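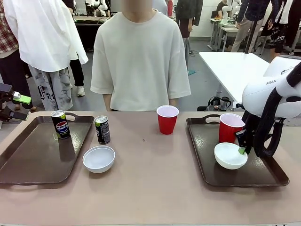

Darkura Table Clearing Package, leased through Jirnel
Two stars out of five

We run the lunch counter at Lodhi, and management signed us up for a trial in September. I supervise the afternoon crew, so I'm the one who had to live with it.

The pitch was that two arms would clear trays and the crew would be "freed up for guests." What the crew got was a second job. Somebody has to stand by while the arms work, straighten trays that come in crooked, and log every stop in Dokix, the software that comes with it. Dokix wants a reason code for each one. There are 36 codes and none of them is "soup."

Cups and bowls it handles fairly well. Silverware it doesn't do at all, and that was in the small print. On our best afternoon it cleared 31 trays between two and three. My slowest dishwasher beats that with a sore shoulder.

The lease is $2288 a month, plus $347 for each service visit, and we had two of those before the month was out.

To be fair, wrists hurt less. Two of my people told me so without being asked, and I believe them. But one evening shift has already been trimmed on the strength of savings I haven't seen, and the people still here are more tired of watching than they ever were of lifting.

Ask for the staffing plan in writing before you sign. We didn't, and I'm still waiting for ours.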